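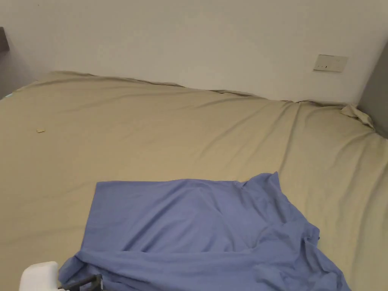

Zatlow Community Help > Housing > Furnished lettings

Who launders the supplied bed linen at the end of a stay?

Posted by Leidy Correa
Status: open, 944 views

I let a furnished room in Flundonley through the Dumitrescu agency. The inventory includes a mattress, a mattress protector, 4 fitted sheets and two blankets. The present occupant leaves in February and has asked whether the linen must be washed before the keys are returned, or whether it may be left on the bed. The agreement states only that the room is to be handed back "in the condition recorded at check-in". The check-in report does not mention laundering at all, although the sheets were clean at the time.

I should be grateful for guidance on the following. May I deduct a laundry charge from the deposit? Is creasing or fading of a sheet a matter for deduction? The agent has given me two different replies, one by telephone and one in writing, and I would prefer to settle the point before the check-out visit at 11. 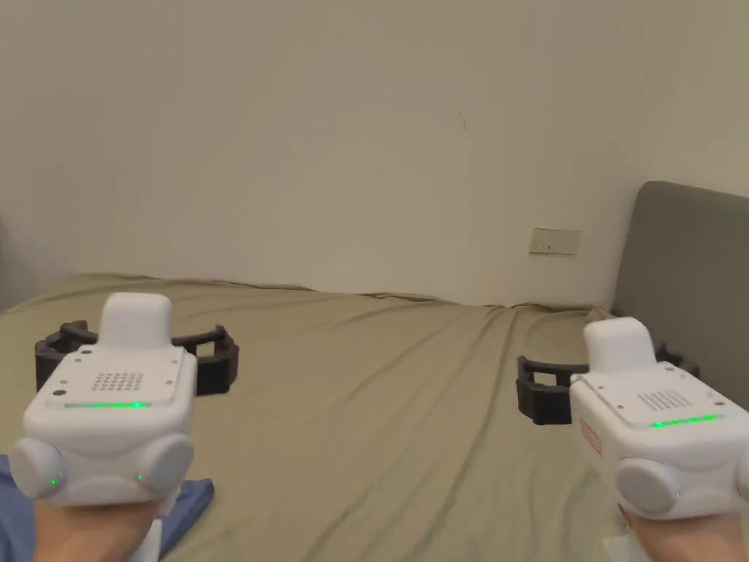

Bed with khaki sheet.

Ulises Rivadeneyra
Member

Check your agreement. Ours says washed and folded, and everyone does it. Creases do not count. I have never known a landlord to win money over a creased sheet, and I have been reading this board for a good while.
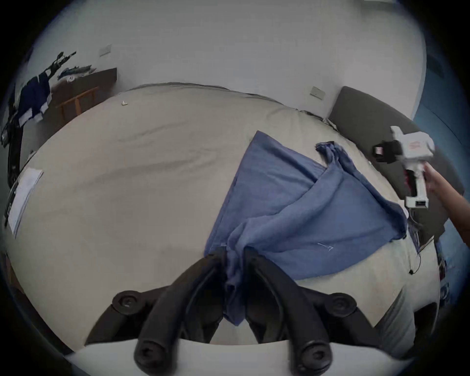
Rocío Marulanda
Lettings Adviser, Stumura Housing Advice Service

The starting point is the wording of the agreement, read together with the check-in report. Where the agreement requires the room to be returned in its recorded condition, the landlord must be able to show what that condition was. A report which lists four sheets but is silent on cleanliness is weak evidence that they were freshly laundered. It would be open to the occupant to dispute a charge, and the landlord would then need some other record, such as a dated laundry receipt or an email sent at the beginning of the stay.

Creasing is the ordinary result of using a bed and should not be charged for. The same applies to gradual fading and to light thinning of the fabric. Burns, tears and lasting stains are treated differently, but any deduction should allow for the age of the item. The full price of a new sheet is seldom justified for one that has been in use for several years.

We suggest that you write to the occupant before the visit and state plainly what you would like done. A suitable form of words would be: "Please wash and dry all supplied linen and leave it folded on the mattress." Most occupants will comply with a polite request -- even where the agreement does not strictly oblige them to do so. Clothing and towels belonging to the occupant should be kept apart from the inventory items, as mixed piles are a common source of dispute.

For future lettings, please amend the report so that each item has its own line, with its condition and whether it has been laundered. Both parties should sign it. You should also ask the agent to confirm in writing which of the two replies is correct.

Leidy Correa

Thank you both. I have written to the occupant in the terms suggested and have asked Dumitrescu for a single written answer. The mattress protector has a small tear at one corner which I believe was there at check-in, and I do not intend to pursue it.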